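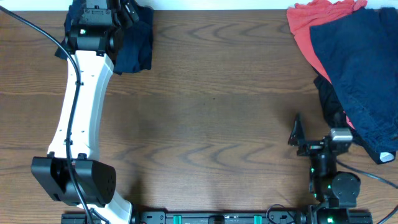 Walking Wivbridge with the past switched on

The best thing on my phone this fall is a map layer made by people who simply love their town. It's called Pekthorpe, after a mill village that was swallowed up by Wivbridge when the railroad came, and it puts 112 lost buildings back where they used to stand. Hold up your screen on Canal Street and there's the old rope works, three stories high, with its crooked chimney and a painted sign for boot polish down the side!

I spent a whole afternoon with it and wore my battery down to 9 percent. The walk starts at the bus station and runs to the river, and you can leave it and pick it up again wherever you like. Tap a doorway and you get a short recording, mostly former mill workers and their kids talking about lunch, wages and a goose that kept getting into the yard (I listened to that one twice).

The local history club drew its outlines from insurance maps and a box of 1206 glass negatives kept at the Getcombe library. A small studio, Zamudio, built the layer in 3 months and has kept the file small enough to download over the station's slow wifi.

It does drift. Near the bridge the tannery slid out over the water and stayed there until I restarted the app, and in strong sun the fainter outlines are hard to pick out - go after four if you can. The Getcombe stretch opens in November, starting with the fairground and the old ice house.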